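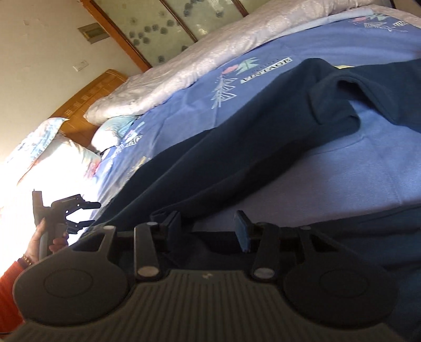 Home Diary Garden Older entries Contact

December, just before six in the morning

Awake again. The magpies have started on the gutter and Efe next door has started on his leaf blower, so that's the dawn chorus sorted.

Rang the council yesterday about the plane tree. I was caller number 342 in spirit and fifth in fact, and the hold music was a pan flute doing its worst to a carol. Bukola Tijani finally picked up, very kind, and told me the roots are my responsibility but the tree is theirs. So I own the bit that's breaking the driveway. Lovely.

Vasiliki came for lunch with three kinds of biscuit and her opinion of my curtains, which hasn't mellowed. We did the Christmas list at the kitchen table. She wants prawns. I want a cold ham and everyone gone by three. We settled on prawns.

Over an hour at Nisbet's after that, looking for a tablecloth in any colour but red. Came home with a red one.

Must ring Rimantas back about the choir. He'll want me in the altos – I'm not an alto, I'm just tired.

Kettle's on. The leaf blower has stopped and now he's hosing.

We use cookies to remember your preferences. Accept Decline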